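# Recoger la mesa, la prueba que se resiste

En Solberg llevan desde febrero intentando que un brazo robótico deje un comedor en orden. El ejercicio tiene poco brillo: objetos que no están donde deben, sillas que estorban y una persona que mira el reloj.

Una persona del equipo tarda 45 segundos. El brazo necesita 37 minutos cuando todo sale bien, y no siempre sale. «Coger una cosa suelta lo hace. Lo difícil es decidir por dónde entra la mano», explica Embla Sjögren, que dirige las pruebas.

La mayor parte de los ensayos se hace primero en simulación. Allí se puede repetir la misma tarea 90 veces en una noche, cambiando la luz o la posición de un mueble, sin romper vajilla. El programa, que internamente llaman Goltura, guarda los intentos fallidos y el equipo los revisa por la mañana.

## Dónde se atasca

Una taza con asa sobre una superficie despejada es un caso cómodo. Una pelota rueda si se la toca mal. Lo que queda en el asiento de una silla, medio metido bajo el tablero, obliga al brazo a bajar por un hueco estrecho entre el respaldo y el canto de la mesa. Ahí se concentran los fallos.

Shadi Geagea, que programa los movimientos, prefiere no hablar de plazos. «En el taller de Trorgate tenemos una máquina que coloca piezas todo el turno. Siempre las mismas piezas, siempre en la misma bandeja. Una casa cambia cada tarde».

Trorgate lo confirma con sus cuentas. De las 40 tareas de taller que estudió automatizar, se quedó con las de colocar y apilar. Barrer bajo los bancos y vaciar cajas mezcladas siguen en manos de la plantilla.

Randi Lindqvist, encargada de planta, no espera cambios este año. Compraría antes una mesa con ruedas.

Los ensayos con sillas continúan en el comedor simulado, con el brazo montado junto a la mesa.

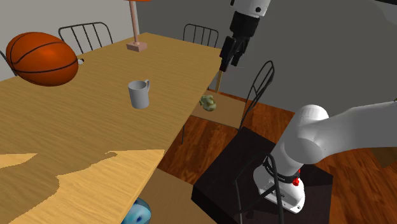
## Lo que cuesta equivocarse

En una fábrica, una pieza caída se aparta y la línea sigue. En una cocina puede acabar en vidrio por el suelo, y el robot que la tiró tampoco sabe barrerlo. Por eso Solberg mide también cuántas veces hay que entrar a ayudar. Sjögren quiere bajar esa cifra antes de ganar velocidad, y hasta entonces el comedor real se seguirá recogiendo a mano.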